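Bimanual policy, results with and without the wrist view dropped in training
Forum > Manipulation > Results and methods

14 posts, showing page 1

tackweld
Posting numbers from our two-arm setup because I asked for advice here in January and said I would report back.

The question was whether randomly blanking the wrist views during training makes the policy less brittle. We train on teleoperated demos, one fixed view plus one view per wrist. In the baseline the policy gets all three all the time. In the dropout version each wrist view is blanked independently for a whole training chunk, never for single steps.

The task is tidying small household items into a divided basket. We ran it on the Povell bench with 14 start layouts, the same layouts for both policies, one attempt each. Baseline finished 6. Dropout finished 10. A finish means every item is in a compartment and both arms are back at rest before the timeout.

Same demos, same network, same number of training steps. The only difference is the blanking.

mule_deer_lab
Thanks for coming back with it. Most people don't.

One attempt per layout is thin, though. I've seen the same checkpoint swing by more than that between morning and afternoon on the same bench. I wouldn't call this a result yet.

tackweld
Agreed that it's thin. I have a second seed of each policy training now. I posted because the failures look different, and that part I trust more than the totals. Baseline mostly fails at the grasp. It closes a little early, pushes the item, then keeps going as if it had it. Dropout mostly fails late, on the release.

pinion88
What gets blanked exactly? Zeros, the mean image, or do you remove the tokens? We tried zeros on Foley and the policy learned to treat a black image as a signal for "move slower". Took us a while to find.

tackweld
Tokens removed and the attention mask adjusted. I did try zeros first and saw something similar, the arms got hesitant. I didn't run the full set of layouts on that version so I have no number for it.

pinion88
OK, that's the right way then. I'd still put the zeros version in the table if you write it up. People will copy whatever is easiest.

orchard_st
I don't buy the explanation even if the numbers hold. You're assuming the baseline leans too hard on the wrist views. It could just as well be plain regularization. Did you compare against ordinary augmentation of the same strength? Crop and color jitter on the wrist views only would be the obvious control.

tackweld
Both policies already have crop and color jitter on all views. I haven't turned it up for the wrists alone. Fair control, I'll add it.

orchard_st
Then I'd hold off on the word "brittle" until it's done. What you have is one recipe beating another on one bench.

gullwing
Lurker with a practical question. Do both arms work at the same time, or do you run them in turns? On Grirnwood our arms block each other's wrist view constantly and I wonder if that's where your gain comes from.

tackweld
Same time. There's one policy with one action vector for both arms, and nothing in the code makes them take turns. In the demos the operators tended to keep each arm to its own half, but the basket sits near the middle so they do get close.

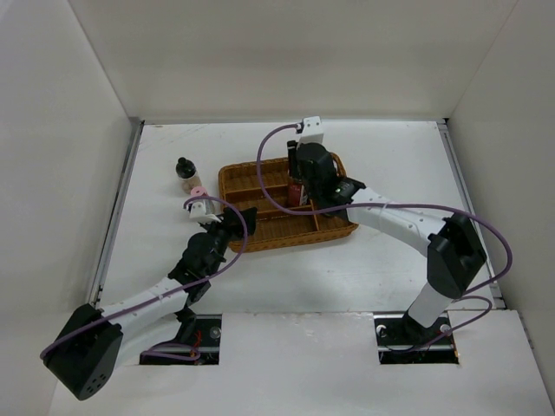 So yes, blocking could be part of it. What I can check without new rollouts is how often one arm shows up in the other arm's wrist view in the demos. If the layouts where dropout wins are also the crowded ones, that would point your way. I'll pull that from the logs.

Two more things I should have put in the first post. The fixed view is never blanked, so I can't say what happens if that one goes. And the timeout matters more than I'd like. Almost all of the late failures in the dropout runs were arms still moving when time ran out, with the items already in the basket.

mule_deer_lab
That last bit bothers me. If the items are in and you score it as a failure, you're measuring speed as well as placing. Score them separately. Items placed, and then time to rest.

tackweld
The rule comes from the older Gonden runs and I wanted to be able to compare. I can report both. The rollouts are logged so it's a matter of going back through them.

gullwing
I'd look at both. For what it's worth, our demos have a lot of dead time at the end, with the operator letting the arms drift home slowly. The policy copies that faithfully. Trimming the tails helped us more than any change to the inputs.

orchard_st
Seconding the tail trimming. It should be done before the second seeds are compared — otherwise you'll argue about the timeout again.

tackweld
The second seeds are already most of the way through, so those will stay untrimmed. I'll do a trimmed pair after that, along with the stronger wrist augmentation. Zeros version goes in the table too. Will post in this thread and not start a new one.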